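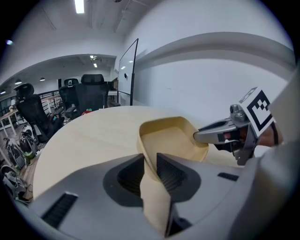
**Slavica Golob**
*Bench tech, Okport | Posts: 501*
22 April 2022

**Juritz hand grippers, left one closes crooked on thin stuff**

Hi all! I look after our pair of Juritz handhelds and the left one has been driving me nuts. Anything chunky, no problem at all. Give it a thin edge like the rim of that tan tray and the two fingers don't land on it together. One touches first, the tray gets nudged sideways, and then whoever's holding the other gripper has to chase the rim around the table.

What I've done so far:

- brushed out the ridges on both jaw faces (so much fluff in there, yuck)
- swapped the finger pads left to right, no change
- re-zeroed at full open, which reads 76 mm, same as the sheet
- snugged up the finger screws

The right one is fine, same age, same number of hours on it. I'm wondering if it's the linkage inside the housing, and I really don't want to split the housing if I can help it, the last time I did that I was hunting a spring under the desks for half an afternoon. Anybody been in there?

---

**deligiannis_dan**
*Posts: 2492*

Zero it closed. Full open tells you next to nothing, the slop is all at the other end. Close on a strip of paper, pull the paper, and see if it drags the same on both faces.

---

**mossyratchet**
*Posts: 76*

I'd disagree with Dan a bit here. Zeroing closed will make the number look nice and the fingers will still arrive at different times. That's a mechanical thing, one finger's link is worn or its pivot has backed out. We had it on one of ours at Zistow and no amount of zeroing touched it.

You don't have to split the whole shell either - on ours the trigger side cover comes off with 8 screws and you can get a driver on the pivots from there. Mark which hole each one came out of, they're not all the same length.

---

**deligiannis_dan**

Sure, but do the paper first. It takes a minute. I've seen people strip a gripper down over a pad that wasn't seated.

---

**Slavica Golob**

Okay, paper test: drags hard on the left finger, slides right out on the right one. Pads are seated, I pulled them and looked (twice).

Trigger cover is coming off after lunch. Is there threadlocker on those pivots from the factory or do I add my own?

---

**tapeandzipties**
*Posts: 8*

Jumping in with a side question, do you redo the marker calibration after you've had the cover off? We've got the square black and white tag on top of ours and I never know if I'm supposed to.

---

**mossyratchet**

Threadlocker: a tiny bit of the removable kind. Tiny! If it creeps into the pivot you'll get a sticky finger and hate me.

Tag: if the mount never moved I wouldn't bother.

---

**deligiannis_dan**

I'd bother. The mount on mine shares a screw with the cover, so check that before you decide it never moved. And if you do loosen it, all your recordings from then on have a little offset in them and you won't spot it until June.

---

**mossyratchet**

Mine doesn't share a screw. Older shell maybe?

---

**Slavica Golob**

Mine does share one, the back left. So I guess I'm recalibrating too, hooray.

Found the right finger's pivot half a turn loose. Tightened it, dab of the blue stuff, and I'm leaving it overnight before I squeeze anything. Paper drags the same both sides now, so fingers crossed for the tray tomorrow. Dan, what do you use to hold the tag flat while you snug that screw? Mine wants to twist with it.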